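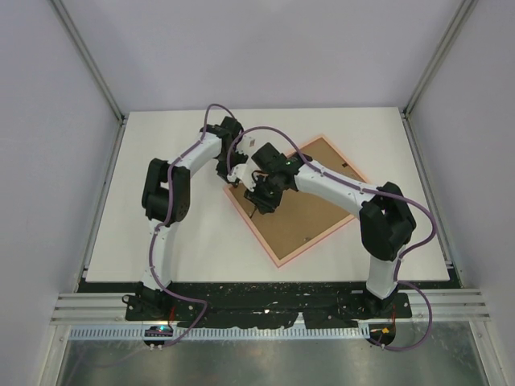

Visit report: Jularside Cadet Training Station

Home Units Training Stores and Kit Visits Contact

26 July 2020
By Dela Nyarko

The station at Jularside takes cadet units for weekend and week-long courses in boatwork, fieldcraft and drill. I went in May of last year with Adeel Ghauri, who runs our stores, to judge whether it would suit our summer camp. The write-up has been held over because the camp itself was held over. Units planning for next year have asked for it, so the notes are set out in the order we took them.

Access and arrival

The station lies at the end of a single-track lane off the Revholm road. The lane has passing places but no turning point before the gate, and the gate is kept locked outside published hours. A full-size coach cannot make the last bend. Visiting units are set down at the old weighbridge and walk in with their kit, which took us 19 minutes at an easy pace with one bergen each. A unit with younger cadets should allow longer, and should send the heavy stores in by van beforehand.

At the gate the duty officer checks names against a nominal roll. The roll has to reach the station office beforehand, in the station's own format, and a unit's usual parade sheet will not do. The difference is small: the station wants swimming standard and dietary needs on the same line as the name, with next of kin on a second sheet that stays sealed unless needed. Adeel asked for a blank copy and we now hold one.

Şengül Akgül, the training officer, met us and took us round. She had set aside the whole day and there was no set tour. We were free to look at the ground in whatever order we liked, and to talk to the two units in residence when they were between serials.

Accommodation

Cadets sleep in huts along the north side of the parade square. Each hut is one room with a partitioned end for the adult on duty. Beds are two-tier steel frames with a locker to each sleeper. The lockers have hasps but no padlocks, so units bring their own. Heating is by wall-mounted electric units on a timer, controlled from the office. We were told the timer can be overridden on request, though the unit in the end hut said they had asked and waited until the following evening.

Washrooms are in a separate block and reached by an outside path. The path is lit. Drainage at the low end of the path is poor and standing water collects against the step. I would put boot mats on the kit list.

There is one drying room for the whole station. It has six rails and an extractor, and is plainly the limiting factor on how many cadets can be trained afloat in one day. With both resident units on the water in the morning it was full by noon, and the second unit had strung lines inside their hut. Şengül Akgül acknowledged this and said a second room is on the works list. No date was given for it.

Parade square and drill

The square is tarmac, level, and marked with a saluting base and two sets of dressing lines. The older set has been painted over and shows through when the surface is damp. Our drill instructors should walk it before the first parade and decide which set they are using.

We watched a guard being practised. Words of command carry well from the base to the far side, less well when the wind is off the water, and the instructor moved the squad in under the lee of the huts for the second half. No drill-purpose rifles are held at the station. Units needing them must bring and secure their own, and the only approved place to do so is the steel cabinet in the office, for which the duty officer keeps both keys.

Boat shed and slip

Boatwork is run by Châu Văn, who also maintains the fleet. Boats are kept on trolleys under cover in a long shed open at the seaward end. There are pulling boats, sailing dinghies of two classes, kayaks, and a pair of safety boats with outboards. All of the hulls we looked at had been washed down and were tagged with the date of last inspection. Two dinghies carried red tags and had been moved to the back wall with their rigging removed.

The slip is concrete with a timber fender along one side. It dries out for part of each tide, and the time available for launching is posted on a board outside the shed. A unit cannot fix its own programme for the water – it is handed its launching times with the joining instructions and builds the rest of the day round them. I regard this as reasonable, but our own camp programme has always been written the other way about, and it will need redoing from the first page.

Buoyancy aids are issued from a hatch, by number, and signed for. The sizing is generous at the large end and thin at the small. Units with a high proportion of first-year cadets should send chest measurements with the roll. Wetsuits are not issued. Helmets are issued for kayaking only.

Before going afloat every cadet does a jump test off the pontoon, in clothing and buoyancy aid, and swims to the ladder. This is done on the first morning regardless of what the roll says about swimming standard. A cadet who declines is given work ashore in the shed and may try again on any later day. Châu Văn told us most do.

Field area

Behind the huts the ground rises through rough pasture to a plantation, and units use both. The plantation is conifer, planted in rows, with good cover on the lower side and hardly any undergrowth further up. Harbour areas have been used in the same few spots for years and the ground there is worn bare. Digging is not allowed. Fires are not allowed. Cooking is on issue stoves, on the hard standing by the track, under an adult.

Navigation exercises use a permanent course with posts. The station map is drawn at 1:4000, a larger scale than most of our cadets will have worked with, and it has its own grid which does not match the national sheet. Adeel walked two legs with each map. On the station map pacing was accurate to within a few steps. On the national sheet one of the posts sits on the wrong side of a wall. I recommend the station map for novices and the national sheet, with the post corrected by hand, for cadets working towards the higher badge.

Radio cover is patchy. Handsets worked over the whole of the pasture and the lower plantation, and dropped out past the ridge. The resident unit had placed a relay at the ridge gate with two senior cadets, in pairs and in rotation, and passed messages by hand beyond it. It worked tidily and gave the relay pair some real voice procedure to do.

Catering

Meals are cooked on site under contract by Çetinkaya. The galley manager, Dilek Karabulut, showed us the serving line and the cold store. Breakfast and supper are hot; the midday meal is a packed one, issued at breakfast, which suits a programme governed by the tide. Halal and vegetarian meals are cooked as standard and need no special order. Other diets need to be on the roll.

We ate supper with the cadets. It was chicken stew, rice, tinned fruit. Portions were adequate for an adult and, going by the queue for seconds, a little short for a cadet who had been rowing. The galley will increase the bread ration without charge if asked at the start of the week.

Messing is cleared by the units on a rota. The rota is by hut, with no allowance made for hut size, and the smaller hut had been doing the pans for three nights when we spoke to them.

Safety and medical

A first aider is on station at all times when units are in residence. The medical room is next to the office and has a couch, a locked drug cabinet and an outside telephone. Mobile reception at the station is unreliable on every network we tried, and a unit should not depend on it for contacting parents. The incident log was open on the desk and up to date.

Booking and cost

Bookings go through Gollero, the agent which handles the calendar for the station and two other sites. A deposit of 300 pounds holds a week and is returned if the station cancels. If the unit cancels, it is carried forward one time only. Ours has been carried forward. Charges per head depend on the season and are confirmed in writing, so I have not put a figure on them in this report.

Points for our own camp

Send the roll in the station format. Send heavy stores ahead by van. Add padlocks, boot mats and a second set of dry clothing to the kit list. Write the programme from the launching times. Split the unit so that only half is afloat on any morning, which eases the drying room. Agree the galley rota with the other unit on the first night.

Adeel has the stores list with amendments and will issue it to section leaders. The risk assessment is being revised against the station's own and I will circulate it when the dates are confirmed. Copies of the station map are in the stores cupboard, second shelf, and are to be signed out.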